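Community Help > Work and Jobs > Laundry, Linen and Textile Services

Folding moved to grippers at our plant, what happens to the rest of us?

Asked January 24, 2020

I work at a commercial laundry in Flirkham. We do hotel towels, spa robes, and a growing amount of mixed personal items from the care homes. There are 3 of us on the small-piece table on my shift. Last August management signed with a firm called Brikenel to automate folding of the odd-shaped pieces, the ones the big towel folder can't take.

Right now part of my day is spent with hand-held grippers. You squeeze them and do the fold with the two fingers in place of your own hands, and it gets recorded for training the machine. Some of my coworkers won't touch them. I don't mind it, but I am a lot slower than with my hands and my wrist hurts by lunch.

My questions are:

Does the time on the grippers count against my piece rate? My sheet from last week has me under target and I was on the grippers for 2 hours every shift.

Has anyone been through this, and did they keep people on the table afterward?

Is there a better way to pick up thin flat things? Towels are fine. Anything thin and dark I end up pushing along the towel underneath.

I've asked my lead and she says she is waiting to hear.

Answer 1

Get it in writing. They did this at my cousin's warehouse and everybody was gone by summer. Don't train your replacement for free.

Comment: Nobody said it was for free, they said the rate was a problem. Read the question.

Comment: Same thing.

Answer 2 (accepted)

I was on the table at Imhof when we went through this, and I'm now a cell operator there, so I can tell you how it went at one plant. Yours may do it differently.

Pay first. Gripper time should be taken off the piece rate and paid at your hourly average. At our place it wasn't, for the first few weeks, and the reason was dull. The payroll system had no code for it, so the hours went in as table hours with a low count. Once somebody brought in their sheets the office added a code and paid the difference. Write down your start and stop times every shift, on paper, and keep it at home. If you don't have the old times, ask your lead whether the recordings have times on them. Ours did.

Second, jobs. There were more of us on small pieces before than there are now. No one was let go in my section, but when people left they weren't replaced. Two moved to sorting, and sorting is harder on the back and dirtier. I moved to the cell, where I load, clear jams, and refold what comes out wrong. The pay is a little better. I miss the talking. On the table you stand across from someone all day, and in the cell you stand facing a guard with your ear protection in. I'd bring that up with your lead early, because where they put the cell decides a lot, and after the floor bolts go in it won't move.

What the machine took over was the plain work. What came back to us was everything it refused, so my pile is all the annoying pieces now. If your rate is based on a mix of easy and hard, ask for a new rate when that changes. Ours went to 82 percent of the old count and even that took a while to get.

On your last question, keep the fingers open wider than feels right and press both pads flat to the cloth before you close. Pinching with the tips only drags it. On a towel with loops the bottom layer gives under you, so press lightly. Work from a fold and stay away from the loose edge.

For your wrist, swap with someone every half hour. Do not do 2 hours in one stretch. Our people wrote that into the work instruction after a few complaints.

Severin Lehner

Comment from asker: Thank you. I found my start times for most of the shifts and gave them to my lead. No answer yet on the rate code.

Answer 3

Can't speak to pay. We have the Jaton line at our site and I do maintenance on it. Lint is going to be your biggest problem with red and black stuff mixed together. Ask who cleans the pads and how often, because if it isn't written down as a task it will end up being whoever is closest, on their own time.

Also our building went up in 1901 and the floor isn't level, so they had to shim the whole cell. Might be worth checking if yours is old.

Attached to Answer 2:

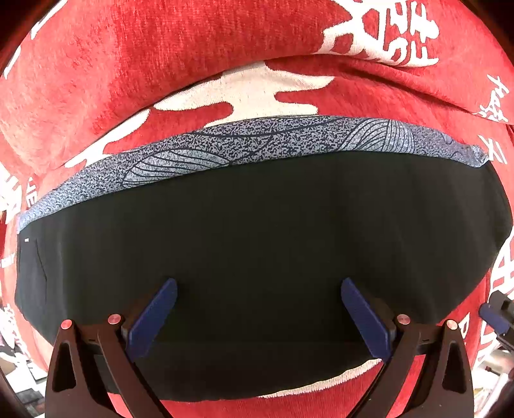 Dark folded piece on a red printed cloth, both pads down and fingers still open.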